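The Kirnari Run

Harriet Kowalczyk took the right controller off its hook, checked the strap and put the headset on. The rented floor at Skilthorpe went away and the hallway came up in its place, with the console on her left and the open doorway at the far end. The latency figure in the corner of her view read 25 milliseconds. She could work with 25. At 40 the arms began to feel as though they belonged to somebody downstairs.

The task sheet for the Kirnari set was one page long. Begin with both arms raised. Keep hold of the tool in the right gripper. Bring the left gripper to the console. Touch nothing that is not on the list. Return to start. An accepted run took under a minute and the client paid for 456 of them.

She had done 12 before the break. Bilyk had rejected three.

'Hesitation at the approach,' he said, when she asked. He was on the voice channel from the review desk, eating something. 'You stop short of the console. The policy learns the stop.'

'I stop because I can't see my own fingers. The front edge gets in the way.'

'Come in higher.'

'If I come in higher I knock the horse.'

There was a pause while he looked. The horse was a black figurine, and it stood exactly where a person in a hurry would put an elbow. The layout was randomised between sets, but within a set it stayed put, and the Kirnari set had been built by someone at Dalonmont who had since left. Requests to move the horse went into a queue.

'The reset is quick,' Bilyk said. 'If you knock it, knock it, and bin the run.'

She pressed the pedal. The recording light came on. She raised the right arm, holding the rod clear of the wall, and let the left drift forward. The arms followed her with the small lag she had stopped noticing in the first week. What she did notice was her own breathing, which the trackers picked up as a tremor of a millimetre or two at the wrist. The filter took out most of it. Bilyk had once shown her a trained policy running on its own, without an operator, and in the left wrist there had been a slow rise and fall, repeated every four seconds. He had called it residual noise and raised a ticket.

She held her breath for the approach. The gripper came up below the horse and did not stop.

'Good,' said Bilyk. 'That one's in.'

She backed off, returned to start and released the pedal. The counter went up by one. On the way to the next run she turned the head a few degrees, as she did every time, and looked through the doorway at the orange door in the next room. It was not on the task sheet. She had asked in her first month what was behind it and been told that it had a collision mesh and no handle script.

'You're looking at the door again,' said Bilyk. 'It's in 15 of your runs.'

'Does it matter?'

'It will look at the door.'

She thought about that, then put her foot back on the pedal.

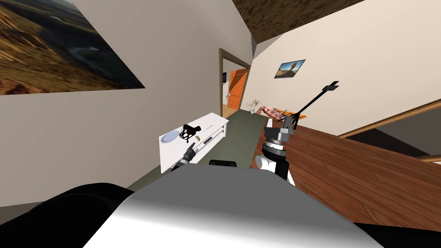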